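Procedure for Unit 83

The Kiltinar depot took in 500 desktop machines from the Clemis shipping office when it closed in March. The procedure for each was fixed. Lay the tower on its side. Remove the panel. Take out the drive, then the memory, then the processor. Record each part. Close the ticket.

The technician on the late shift had followed it for 15 years, on machines from other offices, and had added one step of her own that was not in the manual. Before the drive went to the shredder she read the job title on the ticket.

Unit 83 had come from the tide desk. The tide desk at Clemis had employed one clerk, who worked out when the ferry could cross the bar at Putero and telephoned the harbour with the time. The technician had grown up in Putero. Her mother had kept the times on a card by the kettle, in pencil, and rubbed them out each evening.

She checked the ticket again. Drive: to be destroyed. Memory: to be resold. Processor: to be resold. Case: scrap, nearly 70 pence at the current rate. The Wainwright contract allowed no exceptions and gave no field for remarks.

At ten past nine she released the lever over the socket and lifted the processor straight up by its edges. It went into a tray with a foam lining. She drew the drive out in its blue caddy and stood it upright in the grey fixture, label outwards.
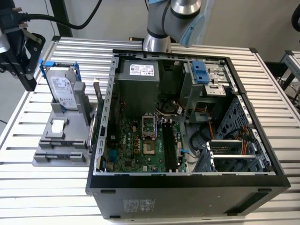

Unit 83 with the processor out and the drive in the fixture.

The ticket asked for a serial number. She typed it in and checked it against the label twice, as the manual required. The cursor moved to the next box, which asked for the condition of the drive, and offered a choice of good, poor or failed.

She chose good. The form accepted it and asked whether she wished to continue.

She left it open and went to fill the kettle. On the wall beside the sink hung the depot's calendar, with a pencil on a string. She found a clear space in the margin and wrote down the hour of the morning crossing, as it would have been, and the height of water over the bar.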